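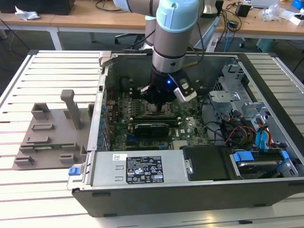 What should you do with an old desktop computer that still starts up but is too slow to use? Take out the parts that still work, pass them on or keep them as spares, and bring the bare case to a place that recycles metal.

August 2019

4 min read

Home News Local Repair & Reuse Events Contact

Old office towers to be taken apart for parts at Jundia repair shop

The Jundia repair shop will start accepting used desktop computers from local offices next week, and plans to take apart most of them for parts instead of sending them whole to the scrap yard.

The shop has a first batch of 61 machines lined up. They come from Popescu, an accounting firm that is closing its second office and has no use for the computers it kept there. Most are mid-size business towers that were bought in the same order and have spent their working lives under desks.

Business towers are easier to take apart than many home machines. The side panel usually comes off with a latch or a couple of thumbscrews, and the case can then be laid flat with the motherboard facing up. In many of them the drives sit in plastic carriers, often blue, that slide out by hand. Blue is also the color several makers use for latches and clips that are meant to be touched.

The shop says it will work through each tower in the same order. Memory comes out first, then the drives, then any add-in card, then the processor and its cooler. The power supply is left until late because its cables run to almost everything else. The board comes out last, once the case around it is clear.

Processors will be stored in small plastic trays and labeled by model. An empty socket will get a cover before the board goes on the shelf. Bent pins are the most common reason a used board is turned down, and on many boards the pins are in the socket itself.

Power supplies will be tested on a load meter and will not be opened. The label on the unit gives its rated output, and the shop will write the test result on a strip of tape next to it. Units that fail go straight into the metal bin. The capacitors inside can hold a charge after the cord is pulled, and people at home are asked to leave them closed as well.

Hard drives are being handled separately. Popescu has asked for every drive to be wiped, and any drive that can't be wiped will be drilled and recycled. The shop will keep a list of serial numbers and return a copy to the firm. People who bring in a computer of their own can ask for the same thing at the counter – there is no charge for the first drive.

Parts that pass testing will be put up for sale on Drivum, the parts listing site the shop has used since December. Memory will be sold for $8 a stick. Complete working towers, rebuilt from the best of the batch, will cost $80 with a keyboard and mouse. Graphics cards will be priced one by one.

Cables tend to be the slow part of the job. Data cables are unplugged at both ends and coiled by length. Power leads that are fixed to the supply stay with it. Loose screws go into jars by thread size, which the shop admits has not always been done in the past.

Empty cases, brackets and drive cages will go to Selel, the metal recycler on the north side of town. The shop sent Selel around 2000 pounds of steel last year, nearly all of it from computer cases and old shelving.

Residents can drop off desktop computers during normal opening hours. Laptops are accepted if the battery is not swollen. The shop does not take tube monitors or printers. Anyone bringing in more than five machines should call ahead so that shelf space can be cleared.

Comments (4)

gravelroad
Do they take machines with no hard drive in them? I already pulled mine and have two towers sitting in the garage.

tk_north
@gravelroad I dropped one off without a drive in the spring and they took it. Might be worth keeping the carriers with it though, those plastic ones are annoying to replace.

Maplewood9
$80 with keyboard and mouse is fair if it has a decent amount of memory. The article doesn't say how much.

oldsolder
Good to see them test the power supplies. I bought a used one online that died in a week. Also please put the screws back in the drive bays before you donate, some cases use odd sizes.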